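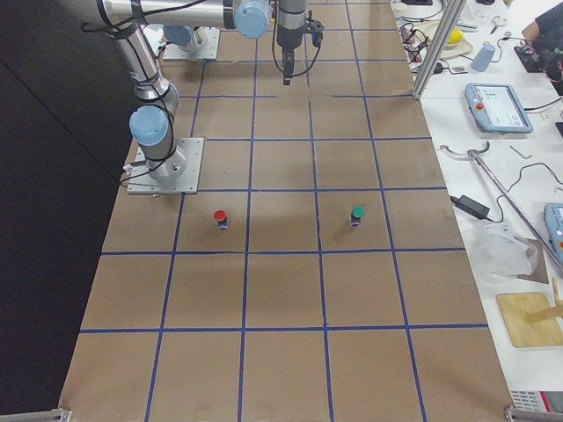 The first thing Unnur Hviid does with a new board game is throw away the board. She has designed games for a living since she left the Hafstein map office, and she starts every one of them on whatever flat surface is big enough. All she needs is a grid, and a grid is cheap to make. Blue tape run lengthwise and crosswise over a brown surface gives you rows of more or less square cells, and four columns is plenty for a first try. If the rules call for a fifth column, you pull up the tape and move it over.

Hviid's latest game, Nemska, came out last spring from the small publisher Destuvier. It is about farmers sharing a river. Two to four players take plots along the bank, dig ditches and argue over who gets water in a dry year. A full game takes 62 minutes on average, a figure she knows because she timed the test sessions and wrote the results in a green ledger. The first version ran well over two hours.

"People were polite about it," she says. "They said it was interesting and then asked what time it was."

What fixed the game was a smaller map. The early layout was 100 squares, ten by ten, and players spent most of the evening walking across it. Hviid cut it to a long strip four squares wide, with the river down one side. Players met each other in the second turn instead of the ninth, and the arguments started early. She kept that shape through to the finished product.

Most people who buy games never think about the grid. Apostolos Spanos thinks about it all day. He edits rule books for Destuvier, and he says half the letters he gets are about squares. Can two pieces stand on one? Does a corner count as touching? What happens at the edge? For a game called Fellard, which sold well and confused nearly everyone, he answered the corner question so many times that he had the reply printed on a postcard.

"If touching at the corner counts, a square has eight neighbors," Spanos says. "If it doesn't, it has four. Those are two different games, and the rule book for Fellard never said which one you had bought."

Hexagons get around the problem, and war gamers have used them for decades. Every side of a hexagon leads to one neighbor and the corners never come up. Hviid has tried them and gone back to squares. Her reasons are practical. A new player can look at a square and know what it is for, and cards and wooden cubes sit neatly in it. You can also lay one out with a straight edge.

The money in all this is modest. Destuvier printed 1137 copies of Nemska in the first run, an odd number that came from using up a batch of box lids. Yoga Purba, who handles production, had planned on fewer. The lids were already paid for, so he ordered enough boards to match. They sold out by May, mostly through shops and a mailing list, and a second printing is under way with a thicker board and a river that no longer disappears into the fold.

That fold was the main complaint. A board has to bend somewhere to fit in its box, and on the first printing the crease ran straight through the water. Purba has moved it to a line between two rows of fields. It meant making the box slightly longer, and the shops will have to find shelf space for it.

Hviid is now at work on something with no river and no farmers. She won't say much about it, except that it has nine rows and that she isn't happy with the last two. Her tester Heiðrún Ingvarsson played it twice last week and lost both times at the far end, where there was nowhere left to move. Hviid plans to take out one row and see what happens. If that doesn't work, she'll put it back and take out a column.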